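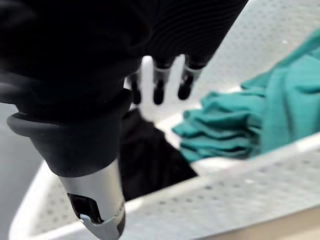 Handling trial with mixed textiles, view of three fingertips of the hand over the basket. Photo: Majdi Nassar

Standards for humanoid robots should begin at floor level
Opinion, by Nisreen Haddad

The organizations now preparing to use humanoid robots in laundries, clinics and supply rooms have asked for clear rules, and they are right to do so. What they have received to date is a set of documents written chiefly for machines that are bolted down. A fixed arm behind a fence has a known reach, a known footing and a cable route that an electrician can sign for. A machine with two legs and two hands has none of these in a settled form, and the practices that surround it have been left largely to the habits of individual laboratories.

It is the position of this column that the first enforceable rules for such machines should concern housekeeping, soft goods and handover. These are modest subjects. They attract little attention at conferences, where discussion turns quickly to autonomy and liability. They are also the subjects on which a supervisor can act today, without waiting for a definition of intelligence.

Soft goods

Cloth is a poor fit for existing test methods. A rigid part either is or is not in the grip, and its edges can be measured beforehand. A dark garment crumpled in the bottom of a basket offers very little to measure. Its folds are difficult to distinguish, and where it lies beside a second item the boundary between the two may be uncertain until one of them is lifted. A trial that passes with a single towel laid flat says little about an ordinary working load.

The Vavari handling protocol, drafted last July under the direction of Barbara Jakubowski, deserves wider adoption on this point. It requires that textile trials be run with mixed items, that at least one item be dark and unpatterned, and that items be placed in contact with one another. Each configuration is to be repeated 150 times before a result is reported. Several manufacturers have objected that the number is excessive. The objection would carry more weight if the same firms did not quote cycle counts of 2000 for a hinge.

The protocol is weaker on the hand itself. It sets a limit on grip force but is silent on finger joints, coverings and cuffs, all of which may come into contact with fabric. A loose thread drawn into a joint is a maintenance matter. A drawstring drawn into a joint while a worker holds the other end is an injury. A revised protocol should require a documented inspection of each hand before a textile session and again afterward, with the findings recorded whether or not a fault is found.

There is, in addition, the question of the container. Baskets and bins are treated in most test plans as background, when their rims and walls are the surfaces a hand is most likely to strike. The height, stiffness and wall pattern of the container should be stated in every report. Vilmos Juhász, who reviewed the protocol on behalf of Paltach, recommended this in writing and was told that it could be addressed in guidance. Guidance is where such recommendations are commonly left.

Cables and the working floor

The strongest case for early regulation lies on the floor. Most development work on legged machines is carried out in rooms designed as offices, with carpet tile, movable furniture and a limited number of outlets. Power and data lines are run where they can be run. Over the course of a project they lengthen, cross and gather into loops, and staff become accustomed to stepping over them. In such rooms the machine's legs and hands can come to share the same patch of carpet as the cable.

Electrical and occupational safety codes already address trailing cords as a hazard to people. They do not consider that a foot, a finger or a thumb belonging to the machine may catch on the same cord, or that a fall by the machine may follow. The distinction matters. A person who feels a cord against the ankle will generally stop. A machine will do so only if it has been equipped and instructed to do so, and few of the test plans submitted to our office address the case.
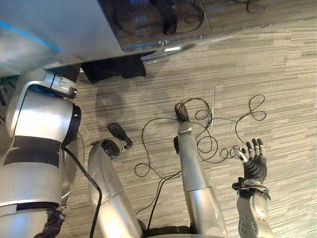 What a floor rule should contain

A workable rule need not be long. It should establish a clear zone around the machine, measured from the furthest point that any hand or foot can reach, and it should prohibit loose cable within that zone whenever the drives are enabled. Where a tether is unavoidable, it should be suspended or guided, and one named person should be responsible for it throughout the session. Spare length should be coiled and secured outside the zone.

Seated and resting positions require their own provision. Current practice tends to regard a machine that is not standing as a machine at rest, although its arms may remain fully capable of movement. The clear zone should apply in every posture until the drives have been isolated and the isolation has been confirmed by a second person.

Yara Bataineh of Brutex has argued that rules of this kind will burden small laboratories. Her concern is a fair one, and it should shape the timetable. It should not alter the substance. Cable guides and a written checklist are within the means of any group able to operate a humanoid machine. A transition period would allow smaller sites to rearrange their rooms in the ordinary course of work.

Handover

The remaining subject is the passage of a machine from those who built the trial to those who will work beside it. The Steiner questionnaire, circulated to 142 sites, asked whether operators had received written instructions before their first shift. Only 60 reported that they had. The others relied on verbal briefings, frequently given by an engineer who was leaving the same day.

A handover record should name the items the machine has been tested with, the container used, the floor surface, the cable arrangement and the postures in which it may be approached. It should be kept with the machine and amended when any of these change. Inspectors should be entitled to see it on request, in the same manner as a lift certificate or a fire log.

Comments on the draft floor rule may be submitted in writing to the standards office until Tue 3 March. Submissions from laundry, custodial and clinical staff are particularly encouraged, and may be made anonymously.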